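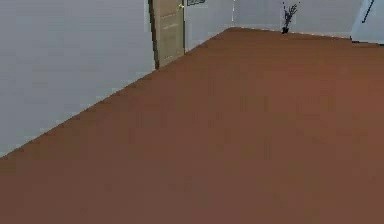
## 1/ Zamix open day, Asosthorpe site, 6/13/21

Navigation demo first. The simulated room has a brown floor, gray walls, a beige door and one potted plant against the back wall. Task: reach the door from a random start pose.

## 2/

Training set is 324 room layouts. Evaluation is 200 runs per build, fixed seeds. The presenter put the current build at 21 collisions per evaluation, mostly with door frames.

## 3/

Asked about thin geometry — twigs, chair legs, cables. The planner pads everything to a bounding cylinder. Crude, but cheap to compute.

## 4/

Floor friction is one constant for the whole room. They plan to vary it by surface in the February release. I would have done that first.

## 5/

The hardware half was run by Srour. Same planner, wheeled base, slower than in sim. Log format is documented and plain text — good.

## 6/

Next open day is at Wollidstead. Sign-up is on the Zamix page.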